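Sorting Customer Returns with Color-Coded Baskets
Written by Lwazi Kruger, with corrections from Gaetano Orlandini
Filed under: Stockroom procedures

This procedure covers the intake and sorting of returned goods in a small shop or mail-order stockroom. It assumes one person on the returns table, a spreadsheet or stock program that can hold a status field, and low volume. We use it at Toddale for clothing, small housewares and boxed accessories. Shops with more than 33 returns a day should split intake and inspection between two people.

What you need

A table with room to lay an item flat next to the baskets
Four plastic baskets in different colors
Adhesive labels and a permanent marker
A returns log, on paper or on screen
A tape measure and a lint roller for clothing
Clear bags in at least two sizes

Assign the colors

Each color stands for one outcome. Pick the outcomes first and the colors second. Our assignments are:

Green: return to stock as new
Red: write off
Yellow: hold for a decision
Blue: clean, repair or repack, then inspect again

The baskets do not have to match in size. Write the outcome on a label and stick it to the basket so that the system does not depend on color alone. Some people cannot tell red from green reliably, and relief staff will not have memorized the key. Use slotted baskets where you can, so the contents can be checked from the side without lifting anything out.

Keep the baskets in the same left-to-right order every time the table is set up. Green, red, yellow, blue is the order used in the rest of this page.

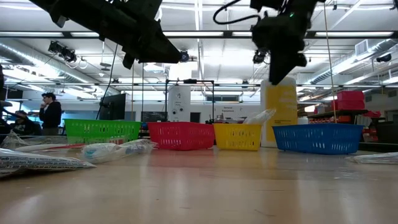 Log the item before opening it

1. Take one parcel. Leave the others on the shelf or cart.
2. Find the order number on the return slip. If there is no slip, search the log by surname and postal code.
3. Enter the order number, the item code and the reason the customer gave. Copy the reason as written.
4. Write the log line number on a label and put the label on the outer packaging. A typical line in our log reads: 2608, scarf, wrong color, tag on.
5. Open the parcel.

The log line must exist before the parcel is opened. An item that gets separated from its packaging with no line number usually ends up as a write-off.

Inspect

Check in this order and stop at the first failure:

1. Is it our item? Compare the code on the tag with the code in the log.
2. Is it complete? Count parts against the packing list.
3. Is it damaged? Look at seams, corners, closures and any surface that touches skin.
4. Is the packaging fit for resale?

A failure at check 1 goes to yellow. A failure at check 2 also goes to yellow, with the missing part written on the label. At check 3, damage that can be fixed in 6 minutes or less goes to blue; anything else goes to red. A failure at check 4 alone goes to blue. Items that pass all four go to green.

Do not put an item down on the table between baskets. If you cannot decide, it is a yellow item.

Clear the baskets

Empty the baskets at 4 p.m. and again at closing, starting with green. Change the status in the log at the same time as the item leaves the basket, one item at a time. Zanele Kruger used to update the log in a batch afterward and had to recheck most of November by hand.

Yellow items need a named person and an answer by the next working day. Move them in their own basket and leave the basket with that person. Blue items go to the repair shelf and come back through inspection from check 1.

Wipe the baskets and the table when all four have been cleared. Warm water with a little dish soap is enough. Dry a wooden top straight away and keep water out of the joints.

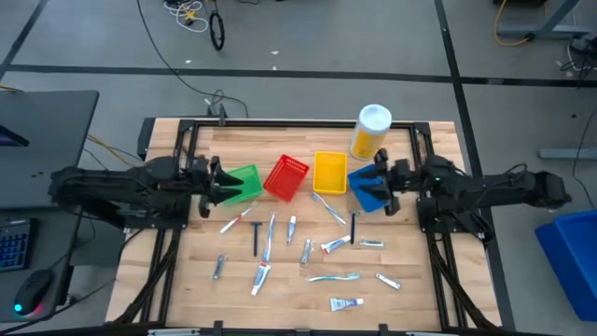
TROUBLESHOOTING

Yellow fills up faster than the others. The inspection rules are too vague for your goods. Go through the yellow labels, find the most frequent note and write a rule for it.

Items come back to blue a second time. Send them to red on the second failure.

The log shows an item in green that is not on the shelf. Check the blue basket first, then the bags. Flat items get caught inside other packaging.

A basket is too heavy to lift with one hand. Clear it early. Slotted plastic rims crack under load, and a cracked rim snags knitwear.

Two items share a line number. Add the letter B to the second item and to its entry in the log. Do not renumber the lines that follow.

Related pages: Writing a returns slip; Setting up the Mokgethi stock sheet; Bag sizes for folded clothing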